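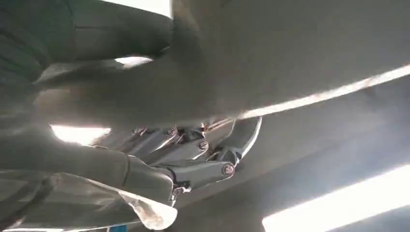 A soft grey surface, with metal finger joints just underneath.

What Goes Where? The Secret Life of Shelves

Have you ever opened a cupboard and had everything tumble out on your toes? Then you already know why storerooms need a plan!

A storeroom is a bit like a giant toy box, except that people have to find things in it fast. The trick is to give every single thing a home. Big flat things go on open shelves. Little fiddly things go in crates, and each crate gets a label, so you can read what's inside before you tip it all out.

Some things are awkward. Cloth flops and padded things squash, so they need a bit of room to spread out. 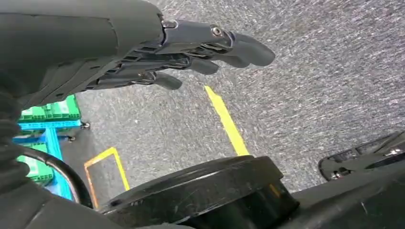 Plinlow, November

Look down at the floor in a storeroom and you may spot bright yellow tape stuck to the carpet. It's like the lines on a netball court! Tape can mark out a rectangle that says "this spot is saved". Yellow is a great colour for the job – it jumps right out against grey.

Anikó Deák looks after a storeroom in Plinlow with over 1,000 things in it. She has 111 crates, and she can tell you which one has the bicycle bells. (We tested her. She was right!)

Now for round things. Plates, wheels and lids love to roll, so lay them down on a shelf with a lip. A lip is a raised edge along the front.

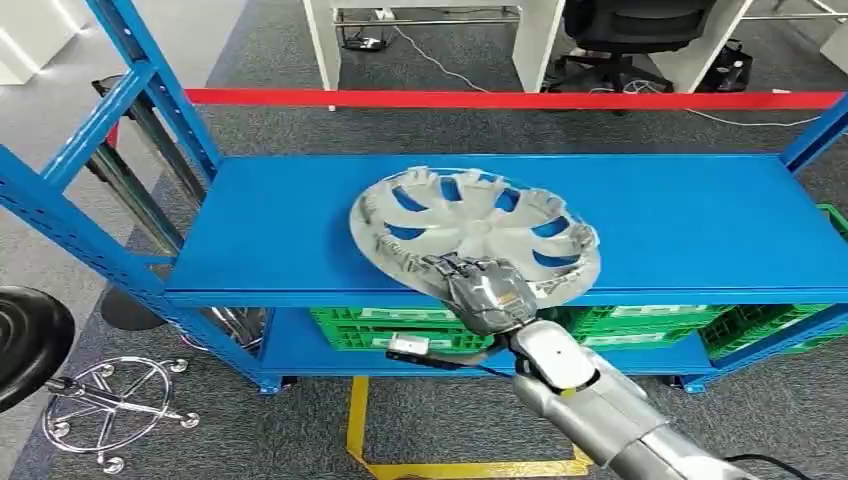
Crates with holes in their sides are clever too. The holes make them lighter to lift, and you can peek through to see if anyone has left an apple core in there. Yuck!

Try it at home

Find three boxes and some paper. Write a label for each box, such as CARS, PENCILS or ODD SOCKS. Stick a strip of tape on the floor where the boxes live – ask a grown-up which tape is safe for your floor. Then ask a friend to find one thing while you count out loud. How far did you get?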